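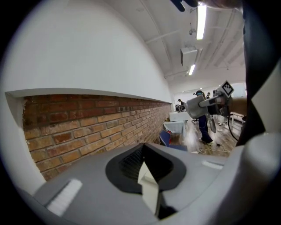 White plastered wall, curving towards the top.

November 25, 2019

Plaster moisture, Tatthorpe samples, continued from the February sheets.

Reweighed the lime-gypsum coupons this morning. Batch A is at constant mass by the usual test (two readings a day apart, same to the second decimal). Batch B is still losing. I had hoped to close both together, but B went on thicker and was floated twice, so the slower drying is no surprise.

Conditions in the cupboard: 63 % relative humidity at the start, fan off, door shut. The Pondska logger agrees with the wet-and-dry bulb to within a point, so I have stopped taking both. The logger is now on 2,587 readings and the early part wants clearing before the memory fills. Copy to the shared drive first, please. Last time the file was cleared by accident and we had only the paper record.

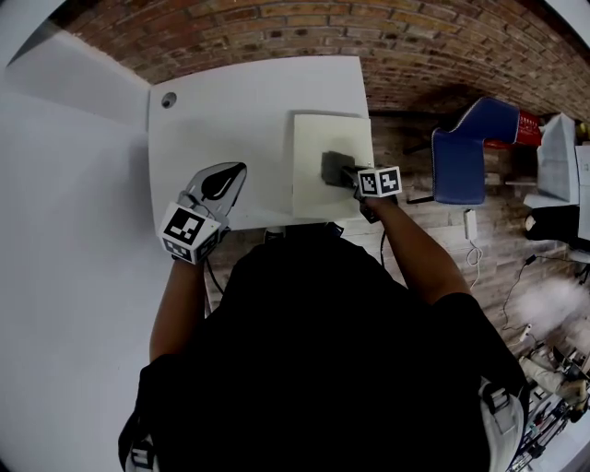
Salt bloom is the open question. Of the coupons cut from the Divthorpe wall, 4 show a white fur along the lower edge, and it brushes off dry. It dissolves in distilled water and leaves no grit, which fits a sulphate but does not prove one. Strips ordered from Amin. The brushing wants a pale surface under it for the general mess and a dark one for the salt itself: against a white table like the one here the bloom is lost at once, whereas on cloth as black as the shirt it would show at arm's length. I used a sheet of black card, weighed before and after. Gain on the card was below what the small balance can resolve, so the figure in the table is entered as a dash and not as zero.

Ronaldo Magalhães asked whether the paint film should come off before the uptake test. I think yes for one half of the set and no for the other. With the film left on, we are measuring the paint. With it off, we risk opening the surface with the scraper — I marked two coupons badly doing this in February and their uptake came out high.

Uptake procedure as it stands: coupon face down on the wet sponge, 10 minutes, blot once, weigh. Do not press when blotting. Edges sealed with wax, a second coat where the first has cracked at the corners.

To do:
Rewax B3 and B7.
Check balance against the brass weights, drift suspected after the bench was moved.
Ask Ronaldo for the Tatthorpe mix sheet, sand grading is missing from my copy.
Next weighing of B tomorrow, same hour.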